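What Is a Hymn?
A guide for young readers from the Fladcombe Centre for Church Music

A hymn is a song that a group of people sing together when they worship. Most hymns are written to praise God, to say thank you, or to ask for help. Hymns are sung in churches, at weddings and funerals, in schools and sometimes in people's homes.

The word "hymn" comes from an old Greek word for a song of praise. The letter "n" at the end is silent, so the word sounds the same as "him".

Who writes hymns?

A hymn has two parts: the words and the tune. Often these are made by two different people, who may have lived in different countries or even in different centuries. The words are a kind of poem. They are arranged in verses, and every verse has the same pattern of long and short lines so that it will fit the same tune.

Because many hymns share a pattern, the words of one hymn can sometimes be sung to the tune of another. Tunes have names of their own to help people tell them apart. A tune is often named after a town, a street or a saint. The tune Cekside, which our junior choir sings in June, was named by its composer, Balthasar Kuster, after the village where he learned to play the organ.

What are hymns about?

Some hymns retell stories from the Bible. Others belong to a season of the church year, such as Christmas or Easter. Harvest hymns give thanks for the food that grows in fields, orchards and gardens, and for the people who plant and gather it. Many churches hold a harvest service, and families bring fruit, vegetables and tins of food to be shared with neighbours who need them.

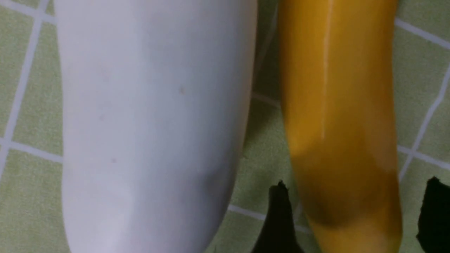 Vegetables are a common gift at harvest services.

There are also hymns for the morning and the evening, hymns for people travelling by sea, and quiet hymns for times when people are sad.

How are hymns sung?

In most churches, an organ, a piano or a small band plays the first line or two of the tune. This is called the introduction. It tells everyone how high or low to begin and how fast to sing. The people in the seats, who are called the congregation, then stand and sing the main tune. A choir may sing other notes at the same time. When different notes fit together in this way, it is called harmony.

In some churches no instruments are used at all. One person sings a line first and the congregation sings it back. This is known as "lining out". It was very useful in the days when books cost a great deal and many people could not read.

What is a hymn book?

A hymn book, or hymnal, is a collection of hymns. Each hymn has a number, and the numbers for a service are often shown on a wooden board at the front of the church. A small hymn book for children may hold about 50 hymns. The Stesex Hymnal, which is used at our Centre, has 200. Many churches now show the words on a screen as well — some use both.

Try it yourself

Choose a tune you know well and count the beats in each line. Then write two verses of your own about something you are thankful for. Read them aloud before you sing them. If a word feels too long for the tune, look for a shorter one.

Adoración Salcedo, who leads the junior choir at Fladcombe, asks new singers to learn the words of a hymn before the tune. She suggests saying them slowly, one line at a time, and asking a grown-up about any word that is hard to understand.

Words to know

Choir: a group of people who practise and sing together.
Congregation: the people who have come to a service.
Harmony: different notes sung or played at the same time.
Hymnal: a book of hymns.
Verse: one section of a hymn, with the same pattern as the other sections.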